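"It let go, and the log said it hadn't"

Rowena Baluyot has tested kitchen robots for six years, and she has stopped believing the word "success" when a machine prints it on a screen.

"I read it as a claim," she says. "Then I go and look for the thing it says it moved."

In June, the thing was a glass jar. Her team at Pritico was trialing a counter-clearing routine on Ravn, a two-armed system meant for ordinary homes. The task was dull on purpose: pick up what's on the cutting board, put it back against the wall, leave the board clear. Ravn had done it 200 times in the test kitchen at Fovenham with no fault on record. On the next run the left hand opened too early and the jar hit the floor. The log for that run reads "placed."

Baluyot was standing at the end of the counter in sneakers. She wasn't hurt. She is still annoyed.

"The grip sensor lost contact, and the software took that to mean the job was finished," she says. "No contact, so it must be on the counter. Well, there's another place it can be."

Pritico's first account of the incident called it a "release timing anomaly." I asked Callum Moffat, who runs the software side, whether that was a fair name for dropping glass next to a person.

"It's accurate," he said. Then, after a while: "It's accurate and it's too polite."

Moffat's fix makes the arm wait for a second signal before it opens. It has to feel the weight come off as the object meets the surface, and the camera has to agree. If the two don't match, the arm holds still and asks for help. He says the change has cost them speed and he can live with that.

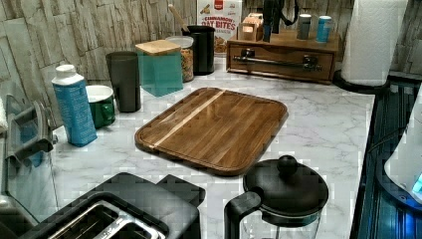 A cutting board and the countertop behind it, with canisters, a mug and a cereal box along the wall.

What bothers Baluyot more is the 200 clean runs. When she went back through the video, she found 13 where the hand had opened above the counter and the object had dropped the last little bit and stayed upright. All 13 had been scored as passes.

"So it wasn't a freak event. We had been watching it go wrong for weeks and giving it full marks," she says. "A plastic tub lands flat and you don't even hear it."

Moffat doesn't argue with the count. He does argue that any lab would have scored those runs the same way, which struck me as a strange thing to offer in your own defense.

Dilek Uçar, a safety consultant at Hotlow who was asked to review the tests, is not ready to call the matter closed. She wants to see the new release check work on greasy handles, on half-full cartons and on a counter that somebody else is using at the same time.

"They've shown me it's better in their kitchen," she says. "I don't live in their kitchen."

She also wants the stop button moved. During the June run it was on the far side of the arm, and Baluyot would have had to reach past the robot to press it. Pritico says a second button has been ordered. When I visited, it hadn't been fitted.

I asked Baluyot if she would have Ravn at home. She laughed and said she has a six-year-old, and to ask her again when the button is in.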